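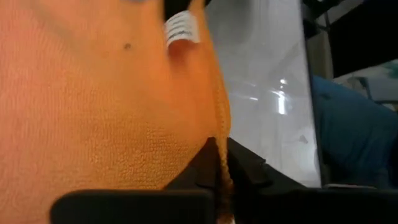
Prüfprotokoll nach Störung, Greifstation 2, Linie Bekside
Datum der Prüfung: 11. April 2022
Anlass: Schutzhalt durch Überstrom am Greiferantrieb beim Ablegen von Mikrofasertüchern, Zähler bei Zyklus 2.816. Ursache laut Fehlerspeicher: Finger schließt nicht auf Endlage, Restspalt durch Textil. Beim orangefarbenen Tuch ist der kritische Bereich der Rand: Ein ausgefranster, in sich verdrehter Streifen hängt herab und liegt zwischen den schwarzen Greiferfingern. Die Prüfpunkte 4 bis 7 beziehen sich auf diesen Zustand.

1. Anlage spannungsfrei, gegen Wiedereinschalten gesichert
Ergebnis: i. O.

2. Not-Halt an Bedienpult und Zugangstür
Ergebnis: i. O.
Bemerkung: Taster an der Tür schwergängig, löst aber aus. Tausch bis Mai.

3. Restenergie im Greifer abgebaut
Ergebnis: i. O.
Bemerkung: Erst nach 50 Sekunden Wartezeit drehmomentfrei. Hinweisschild fehlt.

4. Fingerflächen frei von Fasern und Fäden
Ergebnis: n. i. O.
Bemerkung: Faserreste an der Führung des rechten Fingers, mit Pinsel entfernt. Keine Druckluft verwenden, sonst gelangen Fasern in die Spindel.

5. Parallelität der Finger, Spiel in der Führung
Ergebnis: i. O.

6. Stromgrenze des Greiferantriebs
Ergebnis: n. i. O.
Bemerkung: Parameter stand auf 300 mA über Vorgabe – vermutlich seit der letzten Umrüstung. Zurückgesetzt, Referenzfahrt ohne Befund. Änderungen künftig nur mit Eintrag im Schichtbuch.

7. Eingangskontrolle der Tücher
Ergebnis: n. i. O.
Bemerkung: Kein Kriterium für lose Ränder vorhanden. Vorläufige Regelung: Tücher mit herabhängenden Randstreifen aussondern, nicht nachschneiden. Etiketten sind kein Ausschlussgrund.

8. Trennende Schutzeinrichtung, Befestigung und Abstände
Ergebnis: i. O.

9. Kabel und Schläuche am Handgelenk
Ergebnis: i. O.
Bemerkung: Zugentlastung nachgezogen. Scheuerstelle am Wellrohr, beobachten.

10. Fehlerspeicher ausgelesen und gesichert
Ergebnis: i. O.
Bemerkung: Gleicher Fehlercode bereits bei Zyklus 1.695, dort nur quittiert. Quittieren ohne Sichtprüfung ist nicht zulässig.

Freigabe: eingeschränkt, reduzierte Geschwindigkeit bis zur Klärung von Punkt 7 mit dem Lieferanten Brokier. Kopie an Werk Clodville.
Offen: Punkte 2, 3, 7.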